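Sofa room, work in progress

Quick gallery from the January turnout of the front room at Tai. No time to write it up properly so it's mostly captions, will tidy the wording later. Maybe. Hsin-yi Lu did the planning, Pao-chu Wei did the shopping, I did the carrying and most of the complaining.

The idea was simple enough. Light sofa, blue fabrics, less stuff. We had 50 bits of textile in the closet when we started, throws, covers, curtain ends, one tablecloth with a burn in it. Kept 24. The rest went in bags by the door and sat there longer than they should of.

Few notes before the pictures. Colors shift a lot in this room depending on the time of day, mornings are grayish, late afternoon goes yellow and everything cream looks like custard. Don't pick paint off these. If you want the wall color ask Hsin-yi, she has the card in her bag.

The sofa question came up a lot last time so: yes, cream. Yes, with a toddler in the house. Pao-chu wanted the Mevholm in dark green and got outvoted. Covers come off, which settled it for me. Washed them once so far, cool, no spin, hung over the stair rail overnight. Zips are stiff. Seams fine. 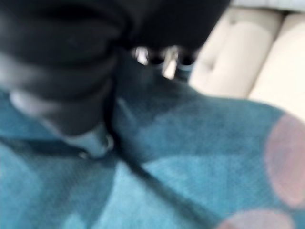 Blue fabric and the cream sofa, the pairing we built the rest of the room on.

Same blue again on the window seat, or close to it. Two different dye lots, and Pao-chu can tell from across the room. I can't. She bought both at the Ekska clearance, end of roll, and the second piece was 3 inches short so the back edge is pieced. Goes against the wall anyway.

Folding. We tried rolling everything for a week and gave up, the rolls fell over every time someone opened the door. Back to flat. Fold in half longways, then thirds, smooth it out with the side of your hand as you go, folded edge facing out. Big ones on the bottom. Heavy throw gets its own shelf becuase it squashes the rest.

Cushions. Still arguing. Hsin-yi says no extra ones at all, the sofa has plenty of its own. Pao-chu has four covers ready and waiting. At the moment the covers are winning on weekdays and losing when Hsin-yi visits.

Cost so far, for those who asked: 267 for fabric, thread and the new curtain hooks. Sofa not included, that was a separate conversation. Lamp not included either as it's going back, the shade came dented and Cataro are sending another.

Left to do
Hem the long throw
Hooks on the left-hand curtain
Find somewhere for the sewing box
Take the bags to the swap shop, before 4 pm or they won't open the side door

More when the curtains are up. If you left a pair of pinking shears here with red handles, they're on the hall shelf, come and get them.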